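十一月,补记轮胎间的事

早上七点到的车间,卷帘门下面结了一层薄霜,踢了两脚才松开。昨晚走的时候空压机没有放水,今天一开就喷水汽,先放了十来分钟才敢接气枪。这件事以后写到交班本上,下班前放水,谁最后走谁放。

今天主要是给动平衡机换法兰盘和做校准。机器是Brodis的那台旧的,从上个月起打出来的数就不稳,同一条胎拆下来再装上去,外侧能差出十五克。先前以为是锥套磨了,换了一个新锥套,没有改善。后来又怀疑地脚松,把底座的螺栓重新紧了一遍,也没有用。上周把主轴端面擦干净打表,才看出法兰盘的贴合面有一道压痕,手指甲能刮到,大概是哪次装卡车轮子的时候磕的。

法兰盘是从Lullance订的,等了九天。到货的时候外箱压瘪了一个角,里面没事。附的说明只有两页,扭矩值写得很小,我抄到墙上的白板上去了。拆旧的比装新的费事,四颗内六角里有一颗已经滑了牙,用反丝取出器取的,断了一根取出器,第二根才取出来。取完以后丝孔用丝锥过了一遍,吹干净,抹了一点点油。

装上新盘先打表,端面跳动在允许范围里,径向也在。然后做空轴校准,再挂标准配重做第二步。第一次做的时候报错,查了说明,是配重挂错了侧。重来一次就过了。

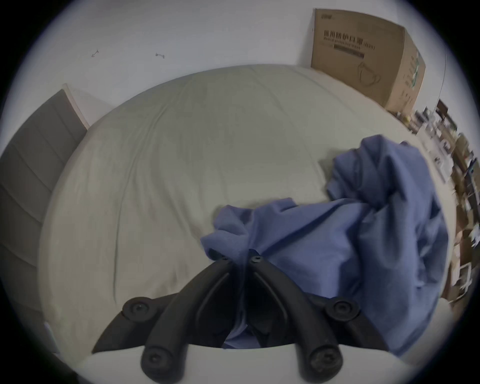
校准完拿了一条旧胎反复试,装上,打数,拆下,转半圈再装,一共做了六次。内侧最大差三克,外侧差五克以内,这个我能接受。新的记录从今天开始另起一页,旧数据不往一起混。

上午来的第一个活是一辆面包车,四条胎都要换。车主说高速上一百出头就抖方向盘,在别处做过两次平衡都没有好。拆下来看,右前的钢圈内缘变形了,不大,平时看不出来,放到机器上慢慢转就明显。这种情况光加铅块是压不住的,加到六十多克数字归零了,上路还是抖。跟他讲了,他想了一会儿,同意先把这只钢圈换到后轮,过一阵再买新的。胎换完,四条都打到零,他开出去转了一圈,回来说好多了,还有一点。我说这一点就是那只钢圈。

换胎的时候发现扒胎机的鸟头塑料垫又磨穿了。这个垫子我们用的是Pinero的,便宜,一包五个,磨得快。上个季度一共用掉三包。算下来并不省钱,而且磨穿以后金属直接碰到钢圈,碰出一道印子就要赔。下次订货打算买厚一点的。今天先换了新垫,把鸟头和钢圈之间的间隙重新调过,竖直方向抬高两毫米多一点,横向也让开一些。调完拿废钢圈试了两遍,没有刮。

中午吃的面,十二点四十才坐下来。吃饭的时候接了个电话,问有没有拖拉机后轮的内胎,我说要先看规格,让他把胎侧上的字拍过来。到晚上也没有拍来。

下午修了两条补胎的。第一条是钉子,位置在胎面中间,蘑菇钉就行。第二条扎在胎肩,离边上太近,我不肯补。客人不太高兴,说别家都给补。我把那个位置折给他看,跑起来这里一直在弯,补片早晚要开。他最后换了一条二手的,花纹还有五毫米多,生产日期也给他看过。

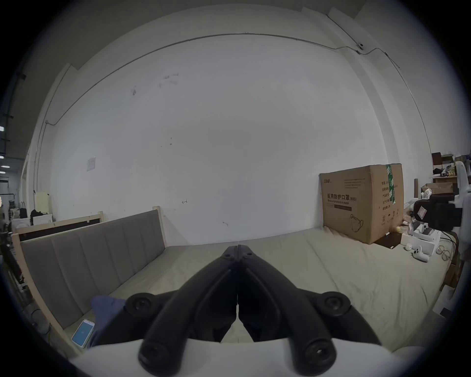 孔胜利(Shengli Kong)
轮胎间领班

接着记下午的事。三点多仓库那边送来一批气门嘴和平衡块,点收的时候跟单子对不上。单子上写粘贴式平衡块147条,实到127条。打电话过去,对方说是分了两箱,另一箱还在车上没有卸,让我们先签收。我没有签全数,在单子上写了实到数,签了自己的名字,让送货的也签了。以前吃过一次这样的亏,后来扯了快一个月。

气门嘴没有问题,型号对。我挑了几个装上试漏,抹肥皂水看,都不冒泡。金属的那种要注意垫圈,有几个垫圈装反了,锥面朝外,出厂就这样,装之前一定要看一眼。

平衡块说一下用法,给新来的小邓看的,他翻这个本子。粘贴式的,贴之前钢圈内壁要擦,先用刮刀把旧胶刮掉,再用清洗剂,等干透了再贴。冬天钢圈太凉,胶粘不牢,用热风枪稍微吹一下,手摸上去不凉就可以,不要吹烫了。贴上以后用拇指从中间往两头压。今天他贴的那一条,压得不够,我用手一掰就掀起来了,让他重做。重做的那条还可以。

他扒胎的手法比刚来时好。润滑膏还是抹得少,硬来。低扁平比的胎最怕硬来,胎唇一旦撕了个口子,这条胎就算报废。我让他下午专门练了一条旧的,上下各做两遍,压盘的位置要跟着转,对面的胎唇一定要落在钢圈中间的槽里。他第三次忘了压,胎唇绷得很紧,机器声音都变了,他自己停下来的,知道停就行。

充气的时候站位又讲了一遍。人不要正对着胎侧,气管要够长,夹头夹上以后人退开再按。胎唇到位会响两声,没有听到第二声不要以为好了,放气重来,看防擦线跟钢圈边缘的距离是不是一圈都一样。气压不要超过胎侧上标的数,坐不上去就放掉,加润滑膏再来,不能靠加压硬顶。

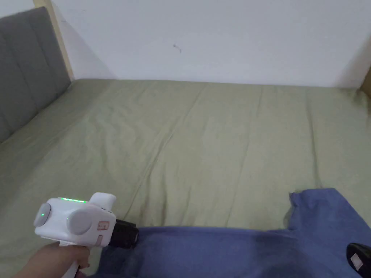

四点半左右,Phùng的业务员过来,带了一把新的电动扳手让我们试。手感比我们现在用的轻,换挡的环有点紧,戴着手套不好拧。试拆了一台皮卡的轮子,螺母有锈,第二挡打不动,第三挡打开了。装的时候我不让用它上到底,还是带上以后落地用扭力扳手收。他说这一把有扭矩限制功能,我还是不放心,让他先留下,用两个星期再说。电池给了两块,充电器是另外一种口,跟我们的不通用,充电的架子上又要多占一个插座。

扭力扳手该送检了。标签上写的日期已经过了,我把它挂到里面,先用备用的那把。备用的刻度看不太清,要拿到灯下面去调。调完再念一遍数,旁边的人听着。用完了要拧回最低刻度再放进盒子,今天有人没有拧回去,盒子打开还停在一百一。

五点以后没有什么车。把地面冲了一遍,举升机的四个托盘胶垫翻过来看,左后那块裂了,先跟备件换了。钢丝绳上了油。废胎堆得快到窗台了,收胎的人说这个星期来,没有说哪一天。我让小邓把卡车胎和轿车胎分开摞,卡车胎在外面,收的时候好装。有几条里面积了水,立起来倒掉了。

晚上对账,今天换胎六条,补胎一条,平衡另外做了两台车。平衡块用量比平时多,多出来的都是校准和练手用的,另外记了一笔。

明天要做的:催那一箱没到的平衡块;问扭力扳手送检要几天;面包车那只钢圈,帮他问一下二手的价钱;鸟头垫子找两家比一比,要厚的;热风枪的插头松了,拆开看看。

空压机放水了。八点十分锁的门。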